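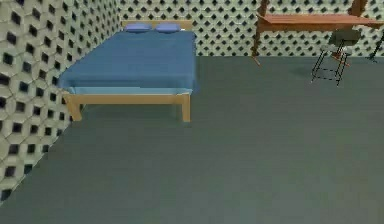 4 Verificação do ambiente simulado antes da execução

4.1 Âmbito

Esta secção aplica-se à preparação de ensaios domésticos no simulador Coltus com a plataforma móvel Nevitz. As regras valem para todos os compartimentos do modelo, incluindo os que não fazem parte da tarefa. A transferência para o robô físico é tratada no manual Pathak.

4.2 Carregamento e superfícies

1. Abra o projeto e selecione o modelo de habitação.
2. Confirme que cada compartimento tem a malha de colisão ativa. Móveis com espaço livre sob a estrutura (camas, secretárias, cadeiras de pernas finas) exigem malha detalhada; uma caixa envolvente simples fecha esse espaço ao planeador.
3. Atribua um coeficiente de atrito próprio a cada pavimento. Alcatifa e parquet não podem partilhar o mesmo material físico.
4. Verifique a transição entre pavimentos à velocidade mínima antes de autorizar a velocidade nominal.

CUIDADO: Não altere o atrito com a simulação em curso. O valor novo só é lido após reinício.

4.3 Portas e passagens

5. Registe o estado inicial de cada porta: aberta, parcialmente aberta ou fechada.
6. Meça o vão livre com a folha na posição registada. O vão nominal da ficha do modelo não serve para esta verificação.
7. Marque o arco de abertura como zona de exclusão enquanto a folha puder mover-se.
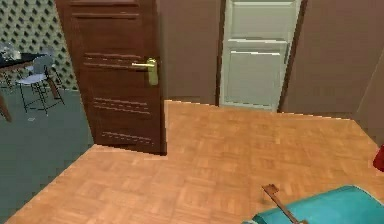

Uma porta fechada deve ser tratada como parede pelo planeador?
Apenas quando a tarefa não prevê a sua abertura. Nos restantes casos, declare-a como obstáculo articulado e indique o lado do puxador.

4.4 Objetos soltos

8. Percorra as superfícies de apoio e classifique cada objeto como fixo, móvel ou proibido.
9. Classifique como proibido, por defeito, qualquer frasco pulverizador, mesmo que o modelo não simule líquidos.
10. Classifique têxteis e rolos de papel como móveis. Os têxteis dobrados usam o perfil deformável; o perfil rígido produz preensões sem correspondência no robô físico.
11. Para gavetas, defina o curso máximo e a força de tração no puxador. Não deixe estes campos vazios. 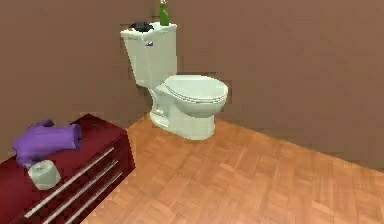
Figura 4-3. Objetos sobre o autoclismo e sobre o móvel de gavetas.

NOTA: Um objeto que não possa ser identificado com segurança recebe a classe proibido até revisão manual. A decisão é registada com o código 511.

4.5 Equipamento de segurança representado no modelo

12. Localize os extintores e declare-os como objetos proibidos. O robô não os agarra, desloca ou empurra em nenhum ensaio.
13. Mantenha o acesso ao extintor livre na posição final do robô. Um ensaio que termine com a passagem obstruída é dado como não conforme, ainda que a tarefa tenha sido concluída.
14. Inclua os estofos próximos da trajetória na verificação de contacto lateral.

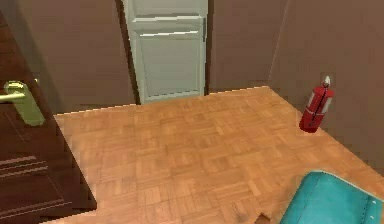 Manual de Configuração Cernen · Edição 5 · Página 8

4.6 Validação e registo

15. Execute a rotina de contacto sem tarefa atribuída. A rotina completa tem 1.713 passos e não deve ser interrompida.
16. Consulte o relatório. Qualquer contacto com porta, parede ou objeto proibido obriga a repetir a verificação a partir do passo 5.
17. Guarde a configuração em modo só de leitura e anexe o relatório ao processo do ensaio.

AVISO: A aprovação em simulação não autoriza o funcionamento junto de pessoas. A avaliação de risco da instalação física é obrigatória e independente deste procedimento.

Redação: Laurinda Esteves
Verificação técnica: Bernardo Azevedo
Em vigor desde segunda-feira, 19 de janeiro de 2026. Próxima revisão: março.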